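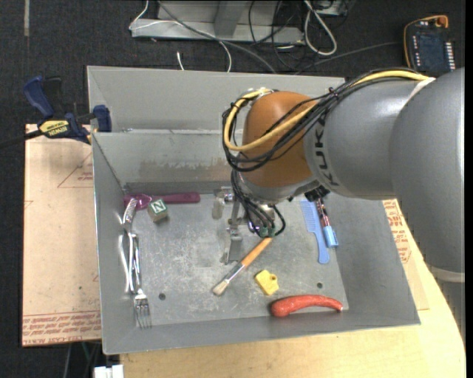 The asker's supplier at Gunden says to buy the arm first and sort out the gripper, mounting and cables later, and wants a deposit before the end of April. Is that normal?

I'm planning a small bin picking cell for mixed items. Returns mostly: hand tools, combs, markers, kitchen utensils, toys. Everything gets dumped in a metal bin and one person sorts it onto a belt. We are a small warehouse and this would be our first robot. The owner has agreed to a budget in principle but I have to hand him a list with prices, and so far the only firm line on it is the arm.

What I need to know:

What do people forget to put in the budget?
Is a used arm a bad idea for a first cell?
How do I find out if a gripper will handle our stuff before I pay for it?

We have 393 different item types in the returns stream, but 60 of them make up most of the volume. Space is not a problem. We have three-phase power at one end of the building and nothing at the other.

Asked in: Equipment and Purchasing

Answer 1 (accepted)

I would not put down a deposit on the arm until you know what gripper you need. The gripper, its bracket, the fittings and the part in it all count toward payload, and the length of the gripper eats into your reach over the bin. If you pick the arm first you may find it can lift the part but can't get the fingers into the back corner without the wrist hitting the bin wall. Draw the bin to scale with the arm over it and check all four corners.

On forgotten items, these were the ones missing from our first list at the Stonton site:

Cable dressing. The cables going to the gripper have to follow the wrist through its whole range. Allow for proper cable, clamps, spare connectors and a day of somebody's time. We wore through 2 gripper cables in the first months.
Base or pedestal, plus anchoring it to the floor.
Bin fixture. The bin must sit in the same place each time. Clamps are fine for trials but you'll want locating stops for production.
Safety. Risk assessment, fencing or scanner, interlocks. Get this quoted separately. Ours was the second biggest line after the arm.
Spare fingers. Buy a few sets with the gripper.
Moving power, in your case, if the cell goes at the wrong end of the building.
Training for two people, so you aren't stuck when one is on vacation.
Vision, if it isn't in the arm quote. It usually isn't.

For the gripper, box up samples of your 60 common items and send them to two or three suppliers for a pick trial. We used Hindora for this and they charged for the day, then took it off the order. Include the awkward ones. Thin flat things lying against a wall are hard for fingers. So is anything shiny if you are using a camera. Ask for the results per item, with the number of attempts, and have them dump the bin fresh between runs. A trial where every item is laid out with space around it won't tell you much about a full bin.

Don't try to cover all 393. Let the robot do the common ones and send the rest to your sorter.

Answer 2

Used is OK if you get the controller, the pendant and the backups with it. Check the controller is still supported and that the software options are licensed to that serial number. Also ask for the hours and the date of the last grease change. We bought used and the arm has been fine. The missing software option cost more than the shipping.

Also get the deposit terms in writing. Refundable until what date?

Answer 3

we have a Jacobs gripper and its good. 200 picks to test it and we ordered. just get that

Comment from the asker

Thanks. I've told Gunden the arm order waits for the pick trial and they were OK with holding the price until May. I have asked for the safety work as its own quote. Sample box is half packed. On answer 3, which Jacobs model is it, and is it two finger or vacuum?

Comment on answer 3

two finger. dont have the model number here, will look when im in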